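Filed under: Members' News / Visits and Demonstrations

Cloth handling at the Westine open day

Twenty-one members made the trip to the Westine unit on 28th October for the autumn open day. The subject was textile handling: picking up, spreading and folding soft goods with two robot arms at a bench. The session was run by Ngân Giáp, who looks after the control software, and Tươi Phùng, who designs the grippers. Tea was served in the corridor, as the demonstration room holds few chairs and most of those present preferred to stand near the rail.

Background

Westine has worked on cloth for nine years, at first for a commercial laundry and more recently under its own project, Misik. The aim of Misik is narrow. A garment or blanket arrives in a heap, in no known position, and has to leave as a folded rectangle. Rigid parts can be found from a drawing and gripped at a known point. A heap of cloth has no fixed shape, and its outline says little about where the corners are. Ngân Giáp put up a chart of the June trials, in which the system was given 594 heaps and made a first grasp on a single layer in 238 of them. The remainder were either missed outright or picked up as two or more layers together. She described the June figure as poor and said that the work since then had gone mainly into the choice of grasp point.

Equipment

The arms are bought in. The fingers are made on site and are of the latticed sort, in yellow plastic, with open cells through the face. The lattice allows a finger to give a little when it meets the bench, so that the tip can be brought down close to the surface without stopping the arm. Members who remember the steel jaws shown at the Prerneo visit will see the point: those had to be held clear of the bench and lost thin material as a result.

Each finger tapers to a point. Tươi Phùng passed two spare ones round and explained that the angle at the tip had been changed three times. A blunt tip pushes a fold away before the fingers can close. A sharper one enters the fold but marks fine knitwear, and the present shape is a compromise. He expects to change it again.

A small camera sits at the wrist and looks out past the fingertips. Its picture was relayed to a screen at the side of the room, and most of the discussion took place in front of that. The overhead camera finds the heap and gives a rough height map; the wrist camera is used for the last part of the approach, when the arm itself blocks the view from above.

The demonstration

Four items were used: a tea towel, a cotton shirt, a bath towel and a length of soft red fabric. The tea towel and bath towel were picked up, spread and folded without help. The shirt was folded with one sleeve underneath, which the software recorded as a success and the audience did not.

The red fabric took longest and was the most useful to watch. A thick, soft material forms rounded folds with few clear edges, and in deep shadow the camera cannot easily tell a gap from a crease. Strong light has the opposite fault and washes out the colour on the raised parts. The approach is to look for a ridge that stands clear of the rest, place one finger on each side of it, and close slowly.

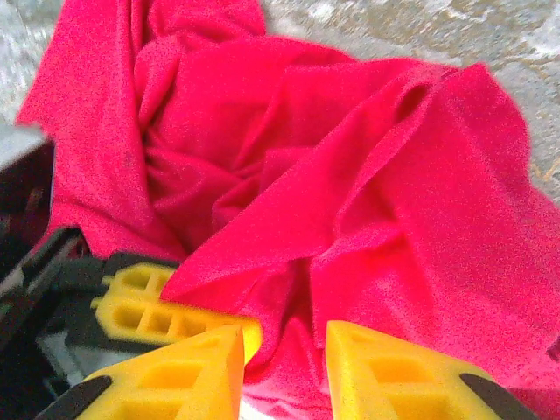

Questions from the floor

Several members asked about the bench top, which is grey and speckled. Ngân Giáp said that a plain surface is simpler for the software, but that customers do not have plain surfaces, and the speckle is kept as a fair test.

On speed, the answer was that folding is still well behind a trained person and that no target has been published. The slow part is spreading — once two corners are held, the fold itself is routine.

There was some disagreement over suction. One member, with long experience in carton packing, thought a vacuum cup would separate layers more reliably. Tươi Phùng replied that they had tried it on knitted goods and that the air passed straight through. He agreed that it might serve for coated cloth.

Next steps

The Misik team will repeat the June trials with the new grasp software and the same set of heaps, laid out by the same written method. Ngân Giáp has offered to send the results to the section. The written method is also available to members on request; ask for the Lâm sheet, as it is known at Westine.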